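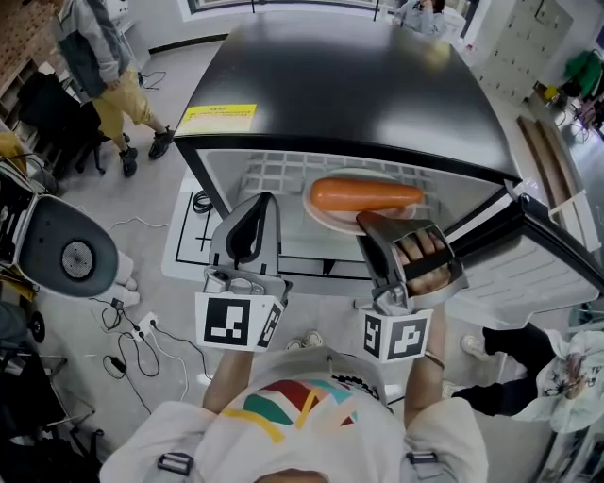

Print this page | E-mail this page

3. Staying in touch after a move

The second part of the survey asked people who had moved to Tustthorpe from another town what had become of the friends they left behind. Of the 2653 questionnaires returned, 1000 came from people who had moved within the previous ten years, and this section deals only with them. Each was asked to think of the closest friend they had in the old town, leaving out partners and relatives, and to say how often they were in contact now and who usually made the first move.

Most still counted the person as a friend. Fewer were satisfied with how often they spoke. The spread of answers by year since the move is given as Figure 3 in the full report. Contact falls quickly in the first two years and then changes little. Friends who were still speaking at that point tended to go on doing so, even where calls were months apart.

Distance mattered less than we expected. People who had come from Gralton, a short bus ride away, lost touch nearly as often as those who had come from much further off. Several wrote in the margin that living close by had made it easy to put off a visit. Those with a long journey were more likely to have fixed dates, such as a birthday or the same weekend each year, and they kept to them.

Who made contact first was a sore point for some. Respondents more often said that they did the ringing than that the friend did. We did not interview the friends, so we cannot say how far this is a matter of memory. Kaewmanee found the same lean in his earlier interviews at Zanora, where both sides were asked and both tended to claim the larger share.

Age made some difference. Respondents over 60 wrote more letters and cards and were less troubled by long gaps. One woman had not seen her friend for six years and described her as "the first person I would ring". Younger respondents sent short messages often but were less sure whether these counted as keeping in touch. The question did not define contact, and this should be put right if it is used again.

New friendships are taken up in Section 4. The old friend and the new one did not seem to compete for time, though the Fitzsimmons scale used there measures closeness and takes no account of hours spent.

Contact: Sakda Kaewmanee, Tustthorpe Friendship Survey | Copyright 2020 | Back to top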